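Zollstead Publishes Setup and Maintenance Procedure for Two-Arm Leaflet Handling Cell

Revised document covers gripper alignment, camera checks and service intervals

January

Zollstead has released a revised setup and maintenance procedure for the Dasier, its two-arm cell for handling printed sheets and folded leaflets. The procedure replaces the instructions supplied at installation and applies to all cells now in service.

The main change concerns gripper alignment. Both grippers are now zeroed against the same reference block before any paper is loaded. Previously each arm was zeroed separately, which allowed a small height difference to build up between them. On a folded leaflet, that difference shows as a bow across the sheet.

"Most of the service calls we logged under grip force were alignment faults," said Nerys Samuel, service manager at Zollstead. "Technicians were raising the force when they should have been checking the zero."

Finger screws are to be checked for torque every 500 operating hours. Finger pads are replaced as a pair, and the alignment routine is repeated after each replacement. The cable behind each gripper must have enough slack for full wrist rotation.

Camera checks are carried out with a printed leaflet in the grippers. The technician confirms that the sheet edges are found in the head view, then repeats the check in the chest view, where the sheet may fill only part of the image. Dark stock is preferred for this step.

Leaflet check, head and chest camera views:

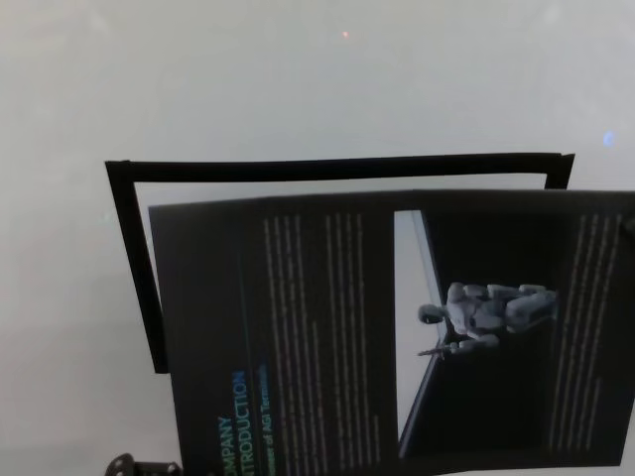
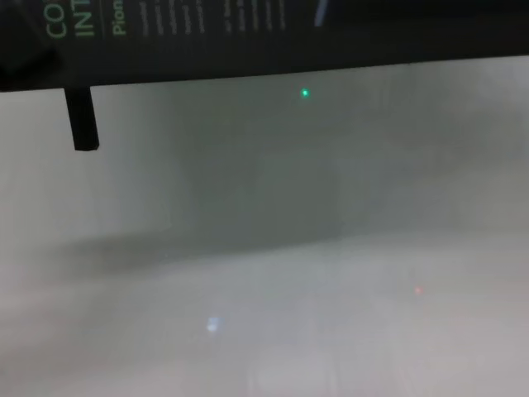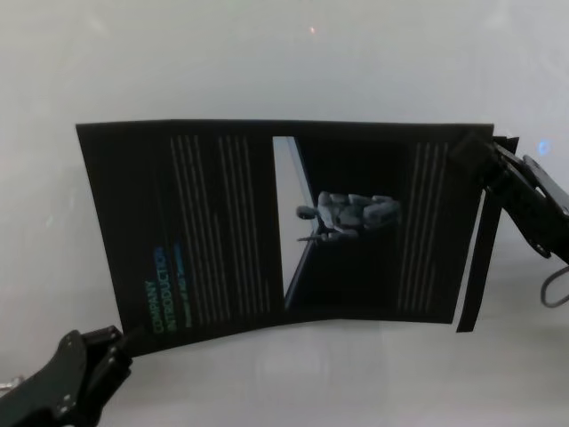 Service Parts and Availability

Finger pad sets are stocked under part number 524 and the reference block under part number 1178. Orders are handled by Alitz, which also supplies replacement gripper cables. The procedure is available to registered operators on request.

Minoru Shimada, who led the revision, will take technical questions through the Zollstead service desk. Press inquiries should be addressed to Nanami Ikeda, Zollstead communications.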